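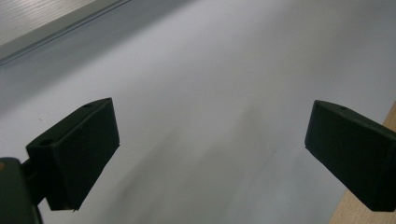 Dark green blocks against a pale surface.

Home | News | Tickets | Venue | Press | Contact

USOTARI TO PLAY TWO NIGHTS AT BRASEL HALL IN APRIL

Brasel Hall will host the rock band Usotari for two nights in April, the venue said today. The shows are the band's first in the area in six years and the opening dates of a spring tour behind its new album, "Okska."

The hall will be set up with 600 places each night. Of these, 148 are reserved balcony seats and the rest are standing room on the main floor. Doors open at 7 p.m. and the music starts at 8 p.m. both evenings.

The first night will be given over to "Okska," played from start to finish in album order, with a short set of older songs after the intermission. The second night will be a general set drawn from all of the band's records, including several songs that have not been part of its live show since the last tour. No song from the first night's older set will be repeated on the second.

Usotari will travel as a six-piece, with a second keyboard player and a trumpet player added to the usual four members. Both additional musicians played on the album.

The opening act on both nights is Ķēniņš, a duo that plays accordion and electric guitar. Ķēniņš will perform for half an hour and will join the headliners for one number during the second night's encore.

"We wanted two different shows so that people who come twice get their money's worth," the band said in a statement. "The new songs run together, and it made sense to give them a night of their own."

Tickets go on sale at 10 a.m. at the hall box office and through the hall's website. Balcony seats are $70. Floor tickets are $45, and a floor pass for both nights is $80. There is a limit of four tickets per order. Balcony seats are sold for single nights only.

The show is open to all ages. Anyone under 16 must come with an adult. Wheelchair places are on the left side of the main floor and can be booked by phone through the box office, with one companion ticket at no charge. Large bags will not be admitted, and the coat check closes 30 minutes after the last song.

Press passes and interview requests should be sent to the Brasel Hall press office. Photographers may work from the side aisle during the first three songs, without flash.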